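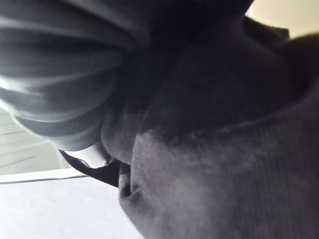 Vista de la cámara de muñeca: tejido oscuro a muy corta distancia, con una tira negra entre dos pliegues.

Última actualización: miércoles, 27 de mayo de 2026

Llevo desde noviembre con el mismo problema en Brindine, el repositorio donde guardo mis pruebas de manipulación de tela: la política aprende bien la aproximación y falla en los últimos centímetros. Dejo por escrito el cambio que más ha movido el resultado, con las condiciones en que lo he medido, porque las notas sueltas que tenía ya no las entiendo ni yo.

El punto de partida era una política por imitación con dos entradas visuales, una cámara fija cenital y otra en la muñeca, más el estado de las articulaciones. Salida: trozos de acciones que se ejecutan enteros antes de volver a consultar la red. El conjunto de entrenamiento, Akomance, tiene 523 demostraciones teleoperadas con prendas y piezas de tela variadas sobre una mesa blanca. La tarea consiste en localizar un elemento estrecho (tira, cordón, borde libre), pinzarlo y separarlo del resto sin arrastrar la prenda.

Con tela clara el sistema se comportaba de forma aceptable. Con tela oscura, no. La primera hipótesis fue la exposición, y era razonable: con la mesa blanca al fondo, la autoexposición de la cámara de muñeca tiende a hundir los negros, y una tira negra mate junto a un tejido gris carbón se distingue sobre todo por el leve brillo del borde superior y por la falta de pelo en la superficie. Fijé la exposición a mano y subí la ganancia. Mejoró el detalle en las sombras, aumentó el ruido y la tasa de éxito se quedó prácticamente donde estaba.

La segunda hipótesis salió de revisar los fallos uno a uno. A esa distancia el tejido ocupa la mitad derecha de la imagen y buena parte del centro inferior, y de la mesa queda una esquina. La cenital tampoco ayuda en ese tramo, porque la propia pinza tapa la zona. La red tiene textura de sobra y casi ninguna referencia geométrica: los pliegues dan bandas alternas de gris claro y negro que, en un recorte pequeño, se parecen mucho al contorno de una tira. La mayoría de los agarres fallidos cerraban sobre la cresta de un pliegue.

El cambio consiste en dos cosas:

1. Un recorte de alta resolución de la cámara de muñeca, centrado en el punto previsto de cierre de la pinza, que entra en la red como tercera vista. La imagen completa se sigue pasando reducida. El punto de cierre se calcula con la cinemática y la calibración mano-ojo, sin aprender nada.

2. Horizonte de ejecución variable. Lejos de la tela se ejecutan 25 pasos por trozo; cuando la altura de la pinza baja del umbral, se ejecutan 5 y se vuelve a consultar. El umbral es fijo y está puesto a ojo. Sé que es feo.

No he tocado la arquitectura ni la función de pérdida. Las demostraciones son las mismas, reprocesadas para extraer el recorte.

Para evaluar uso el protocolo Mackay, que es como llamo a mi lista de configuraciones iniciales: 25 colocaciones de tela oscura, repetidas con cada variante, con la prenda recolocada a partir de una foto de referencia. La política original completó 5. La nueva, con recorte y horizonte corto, completó 9. Es una mejora clara en términos relativos y un resultado malo en términos absolutos. Con esa muestra tampoco pondría la mano en el fuego por el tamaño del efecto.

Las variantes parciales son menos limpias de lo que me gustaría. El recorte sin cambiar el horizonte reduce los cierres sobre pliegue, pero llega tarde: la pinza ya va comprometida con una trayectoria y corrige cuando la tela se ha desplazado. El horizonte corto sin recorte oscila. Se ve en el registro de la muñeca, con correcciones laterales de signo alterno hasta que el contacto decide por su cuenta. Ninguna de las dos la he pasado por el protocolo completo, así que no doy cifras.

Queda un modo de fallo que ninguna variante toca. Si el extremo de la tira asoma y el resto desaparece detrás de un borde enrollado, la política tiende a pinzar justo en el punto donde se oculta, y ahí coge las dos capas. En las demostraciones yo agarro casi siempre cerca de la punta libre, pero la dispersión es grande y sospecho que la red promedia. Una salida multimodal debería ayudar. También he pensado en etiquetar la punta y añadir una pérdida auxiliar, aunque me resisto a anotar a mano a estas alturas.

Sobre la iluminación: probé un foco rasante Fostetti para marcar el relieve. Marca el relieve, sí, y multiplica las bandas brillantes en los pliegues, con lo que los falsos positivos suben. Lo he retirado. La luz difusa da imágenes más planas y de momento funciona mejor.

Pendiente: repetir la evaluación con otra semilla de entrenamiento, sustituir el umbral de altura por algo que dependa de la distancia real a la tela y subir los registros de fallos al repositorio, donde ahora solo están los pesos y el script de recorte.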